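My grandmother could clear up after four kids in the time it took the kettle to boil, and I thought of her a lot this week, because I have been reading (and reading, and reading) on whether a machine can tidy a table yet. Sorting foam letters onto plates sounds like nothing at all – until you try to write down every little thing your hands do along the way.
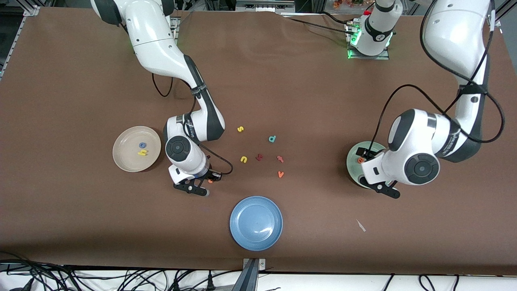
So when will one of these put away the toys at my house? Quite a few years from now, I think, and it will be slow and expensive when it comes.

My friend Eglė Vanags is more hopeful than I am, and she wrote me a lovely long email about it, which I'll share in October if she lets me. She thinks folding towels will come first. I'd be happy with towels! I have 9 of them in the basket right now.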